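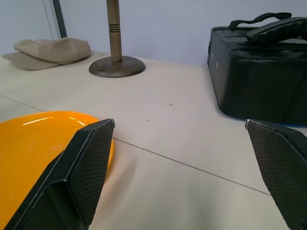
Kitchen and Servery Safety Checklist: Gilley House

Inspected by: Berenice Villaseñor
Date: 22 Jul 2019
Last inspection: April

1. Crockery and serving plates
Result: Pass, with comment
Yellow plates are still in use. The supplier's leaflet calls them "virtually unbreakable". I would like to know what "virtually" covers. Throw out any with a chipped rim and don't wait for me to find them.

2. Fire blanket and extinguisher
Result: Pass
Both on the wall, both in date. The tag on the extinguisher is signed but I can't read the signature. Please print names in future.

3. Fridge temperature log
Result: Fail
Every reading since April is the same, morning and evening, through a heatwave. I don't believe it. Either the thermometer is stuck or the sheet is being filled in at one sitting. Replace the thermometer first, then we'll see.

4. Hot water at hand basin
Result: Pass
Ran warm after 30 seconds. I was told it is "usually instant".

5. Floor by the back door
Result: Fail
The Skumeletti matting curls at both corners. It was reported as fixed last time. Tape is not a repair. Lift it or replace it.

6. Dishwasher
Result: Pass, with comment
Bortolotti engineer's sheet seen. It lists 2 new door seals, but the old part numbers are written next to them. Ask for the invoice.

7. Electrical testing
Result: Not accepted
Nirnano's certificate says 176 items tested across the building in one afternoon. The toaster and the urn have no stickers. I want the full item list before this is ticked.

8. First aid box
Result: Fail
No blue plasters. Burn gel out of date.

9. Allergen folder
Result: Pass
Up to date, and staff on shift knew where it was kept.

Actions
Items 3, 5 and 8 to be put right before the next lunch club. Send photos of the matting. "In hand" will not be accepted as an answer for item 7.

Signed: B. Villaseñor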